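Minutes, Lesivport Parents' Craft and Play Group, 3 May 2021

The meeting opened at 7 p.m. The minutes of the last meeting were approved with one spelling change.

**Quiet bags for the library**

The group agreed to make 51 felt quiet bags for the Eltville Street library. Each bag will hold a button snake, a set of felt shapes and a lacing card. Ages on the label will be three to five. The weather board was dropped, as the pieces kept curling in the trial set.

**Materials**

Drevar Fabrics has offered felt offcuts at no charge if we pick them up ourselves. Buttons will be bought in one lot of 200. A motion to spend $37 on buttons and cord was passed, with 4 members against, who wanted to collect used buttons first.

**Cutting and sewing**

Shapes will be cut at the Enache Hall session. Anyone sewing at home should double-stitch the end buttons and leave the bag open at the top until it has been checked. Templates are in the blue folder. The circle template is a quarter inch too small and will be redrawn. 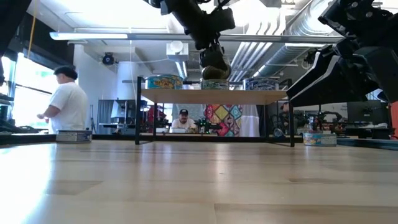
**Questions from members**

Can families keep a quiet bag over the summer?
Loans will be for three weeks, with one renewal, and all bags are due back by the end of July for washing and repair.

**Other business**

Finger paint recipes held over. Glue sticks are low again.

Meeting closed at 8:10 p.m.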